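Fekholm Counter Notes
README, last updated 10/15/26

What's in the folder

Pictures and short text notes from the drinks counter at Fekholm, kept by whoever was meant to be wiping it down. The subject is the dispensing corner: the nozzle, the tray under it, and the white round table the lot stands on. There are 4,000 pictures in the full set and 100 in the sample folder. If you only want to know whether your code opens the files, take the sample and spare your broadband.

The notes are plain text, one per picture, same name as the picture. They cover the things on the table and where they stand. They don't cover how the coffee tastes, on which opinion at Fekholm is settled and unprintable.

The tray gets more attention than you might expect. Ridged steel throws back highlights from every lamp going, and the rim is worse. An early round of labels had the shine down as a spoon. Those were put right in February, and anyone still using the older notes should bin them.

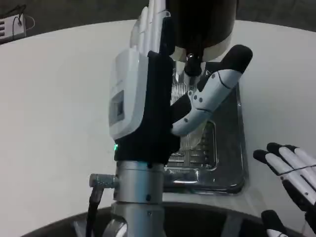 Sample folder: nozzle and steel tray on the white table, partly behind the hand.

Labels

tray: the steel tray, rim included. Draw round what shows and don't guess at the rest.
nozzle: the short black spout and its tip. Leave the cylinder out.
cylinder: the dark body the nozzle comes out of. Often only the lower part is in view.
table: the white top. Spills count as table. We argued over this for longer than we cleaned them up.
hand: whatever hand is there.

Known problems

88 notes say "drip try". Zornudden spotted it, Flametti fixed it, and the fix was then overwritten by a backup. Search for both spellings.

Cups are labelled in the folder called cups and nowhere else. There was a plan.

In 5 of the notes the tray is given as "sink". It isn't plumbed in to anything, as one hopeful visitor found out.

Use

Free for teaching and tinkering. Say it came from the Fekholm counter. The renaming script is from the Spahić toolkit and has its own licence, in the folder with the script. Corrections are welcome as long as they come with the file name. "The shiny one" has been tried.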